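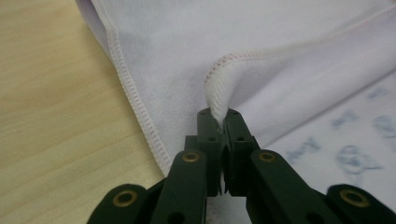
4.3 Folding the cloth

The Brellon cleaning cloth ships flat and should be stored folded. A folded cloth gives you several clean faces to work with, and it fits the storage sleeve without bunching.

1. Clear a table or counter and wipe it down. Crumbs and grit stick to the cloth and can scratch glass later.

2. Lay the cloth on the table with the care tag facing down. Smooth it from the middle out to the corners.

3. Take hold of the near edge at its center, lift it, and bring it over to the far edge. Line up the corners before you let go.

4. Press along the fold with the flat of your hand.

5. Turn the cloth a quarter turn and fold it in half again, corner to corner. The cloth is now a quarter of its full size.

6. Slide it into the sleeve, folded side first.

Note: If the edge slips as you lift it, pinch a little more of the fabric and try again. Pulling from a corner will skew the fold.

Note: A new cloth may resist folding - wash it once (see 4.5) and it will lie flatter.

CAUTION: Do not fold or store a damp cloth. Hang it until fully dry, or it will pick up a sour smell.

CAUTION: Never iron the cloth to set a crease. Heat damages the fibers.

For shared use, fold every cloth the same way and stack them with the folded edges facing out. The Hirken shelf bin holds 26 folded cloths. Do not pack it tighter than this - the bottom ones come out creased.

Replacement cloths are sold in packs of 2 or in cartons of 288. Washing instructions follow in 4.5.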